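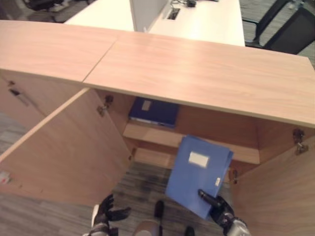
Records and Filing Assistant (part-time)
Velta – Office Services

Velta is looking for a Records and Filing Assistant to help us get a very large pile of paper into a very sensible order, and then keep it that way. If you get a quiet thrill from a cabinet where every box is labeled and every folder is in the right place, please keep reading. We'd love to meet you!

Who we are

We look after paperwork for small firms that don't have the space or the staff to do it themselves. Leases, staff files, inspection reports, old invoices that have to be kept for years – we store them, we find them when someone calls, and we send them back when they're wanted. Our two biggest clients are Skender and Durrani, and in July we also take on the Clolluvo files, which is why this job exists.

The Clolluvo files come to us as roughly 3,000 folders. They were kept in several places by several people, all of whom had their own ideas about what goes under "Miscellaneous." We have seen the list. It's going to be a wonderful project for the right person.

What you'll be doing

Most of your day will be spent on your feet between the sorting table and the low cabinets. You'll open a folder, check what's inside against the list, fix or replace the label, and put it where it belongs. Box files go on the shelf, plastic document folders get filed upright by client and year, and anything that doesn't match the list goes in the query tray for a second look.

You'll also:

Pull files when a client asks for them, and put them back once they're returned
Write and print labels (clear, short, same corner every time, please)
Move loose papers out of worn folders and into new ones
Keep the sign-out book up to date
Set aside files that have passed their keep-until date, ready for a supervisor to check
Scan a small number of pages each week, mostly for Durrani

There is some phone work, though not much. When the phone does ring, it's usually someone who needs one page from one folder in the next ten minutes, and finding it for them is a surprisingly good feeling.

What we're looking for

You don't need experience in records or archives. Several of us came from shops, kitchens, and school offices, and we learned the system here. We care a lot more about how you work. You notice when a label says one thing and the contents say another. You can read other people's handwriting, or you're willing to get better at it. You can keep a private thing private, because staff files pass through our hands all the time.

You should be comfortable bending and kneeling, as a lot of our storage is below waist height. A full box file is heavier than it looks, and you'll handle plenty of them. If you'd need the work set up differently – a seat, a cart, files brought up to table height – tell us and we'll talk it through. We've done this before and we're happy to do it again.

Basic computer skills are enough. The list lives in a spreadsheet, and you'll be typing into it all day long.

Hours and training

The job is part-time, mornings, with a 9 a.m. start. We finish at 1 p.m., and we do mean finish. Your first 2 weeks are paid training alongside Danish Zaidi, our records lead, who set up the system and will show you how the client codes work. After that you'll have your own section of the Clolluvo files, starting with a first batch of 400 folders. There's no race to get through them. We'd like them done right.

The position is for 5 months to begin with, and we hope to extend it. Coffee and tea are free, and so are the knee pads, which new people laugh at and then ask for by the second morning.

How to apply

Send us a resume and a short letter – half a page is plenty. In the letter, please tell us about something you've sorted, filed, or put in order, at work or at home, and how you decided what went where. Recipe cards, a garage, your grandmother's photographs, anything at all. We read every one of these and they're our favorite part of hiring.

Please put "Records Assistant" in the subject line and address it to Danish Zaidi, Office Services, Velta. If we'd like to meet you, we'll invite you in for a morning visit, which includes a short chat, a look at the cabinets, and a small sorting task at the table. Wear something you can kneel in.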